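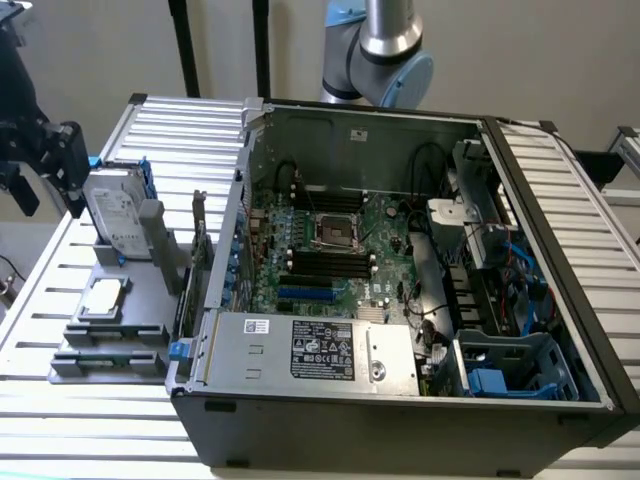 Munshi on its side, socket open, panel off.

Ticket: Workstation "Munshi" powers on, then changes its mind
Site: Redcombe, ground floor workshop
Opened: 2018-01-07
Status: Open, parts out

Reported fault
User at Griltthorpe says the tower "makes a noise like it's thinking and then stops thinking." No picture on the monitor. Fans spin for 22 seconds, power drops, fans spin again. It will do this all day if you let it, and somebody had let it.

Tried before opening it up
Different outlet. Different power cord. Different monitor, in case the first was sulking. Pulled the network cable and both USB things nobody would own up to. Same 22 seconds each time.

Cleared the BIOS settings. The clock now believes something else entirely, but the fault is unchanged.

Step 1: Processor out
Lifted the lever, opened the bracket, took the chip out. Looked over the socket with a flashlight and a magnifier and found no bent pins, which rules out my favorite theory. Old thermal paste had gone to chalk. Cleaned the lid with alcohol and a lint-free wipe. The printing on it is still too small for my eyes, so the part number is going in the log when I find my other glasses. The chip is parked by the gray plastic for now, with the blue caddy along the top edge.
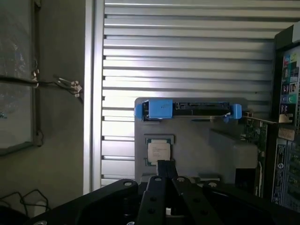

Step 2: Memory
Plan is to go back to 2 sticks, one per bank, and add the rest a pair at a time. The user would like it noted that Lernimer "needs all of it." Lernimer currently has none of it, so this will be an improvement.

The gray shroud stays off until the end – it goes on over everything and I am not removing it 6 times to reseat one stick. The processor is an Intel Xeon, going by the lid.
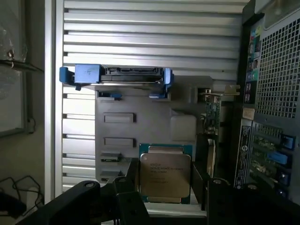
Can the tower be started with the processor out, just to see if the power supply holds?
The board won't boot that way, and a supply that stays on with no load on the processor rail proves very little. Use the tester in the second drawer.

Step 3: Before anything goes back in
Check the socket again for lint. Fresh paste, a small dab. Lever down last. Leave the drives disconnected for the first start.

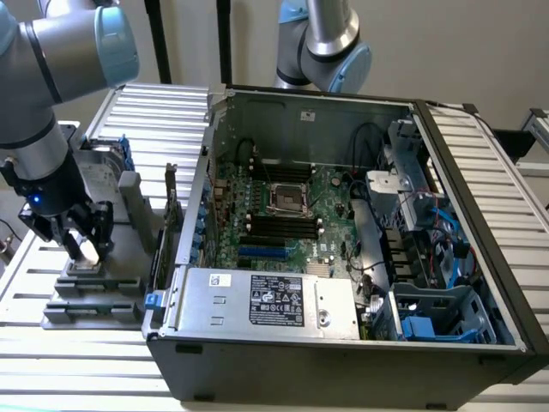
Tahsin Haque: Check the short power lead up by the processor before you blame the memory. I had the same on and off loop on another tower and the plug was seated on one side only. It looked fine until I pushed it. Also, please don't order a new board until you've tried that.

Noted. Order for the board is on hold. Lead gets reseated first, then the 2 sticks, and I'll update this ticket with whatever the fans do.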